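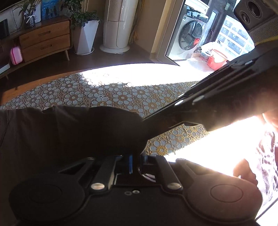

*Hand-held gripper over a patterned rug, with sunlight from the balcony side.*

## Pre-session check, hand-held gripper (Nindora sites)

Run this check before each recording block in a home.

1. Look over the silver bolt heads on the two linkage arms. If one has backed out, tighten it and log the unit under Cistik.
2. Check the small screws along each finger. Replace missing ones before use.
3. Wipe both lenses on the camera module with a dry cloth.
4. Note direct sunlight on the work surface. Draw a curtain or move the task – do not correct exposure afterward.
5. Agree on who handles the tool. A second person may reach in only when the task sheet calls for it.
6. Open and close the fingers 2 times with no object between them.

Set clip length to 2000 frames. Clips under 1000 frames go in the `short` folder and are not uploaded to Tandinach.

Faults that stop a session are filed under code 3108 – include the unit number and the step where the check failed.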